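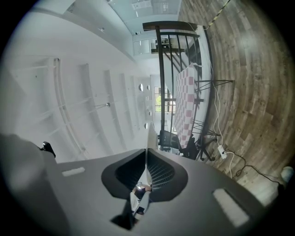

View from the wrist cam on the handheld, fin-ray finger in the middle, checkerboard leaning on the railing behind it.

ufehr_bench
So I finally have numbers on the handheld gripper demos. I recorded 382 demos of the Pirine cup task and trained the same policy two ways, once with one fisheye calibration reused for everything, once with a fresh calibration before each session. Fresh won by 21 successes out of 111 trials. Way more than I expected!

tamo_e
Nice, but how many seeds? I've seen swings like that from the seed alone (ask me about my January).

ufehr_bench
3 per condition. The worst fresh seed still beat the best reused one.

cronin_d
Not buying that it's calibration. A fisheye doesn't drift that much between sessions unless the mount is loose. My bet is you got better at doing the demos. Which set did you record first?

ufehr_bench
Same demos for both! I only reprocessed the poses. So my hands can't be the difference.

cronin_d
Ok, missed that, fair. Still think you should check the mount screws before you blame the lens.

remi_benitez
We saw something close to this on the Sikora rig, but only when the finger got near the rim of the cup. In the open it made no difference at all. Can you split your failures by where they happened?

tamo_e
+1 to the split. Also that board is leaning at an angle, is it flat? Ours had a bow in it and the corner fits were garbage out at the edges.

ufehr_bench
Haven't put a straightedge on it, will do that tonight. Failure split is coming too, I just have to go back through the trial videos first.

cronin_d
And the screws.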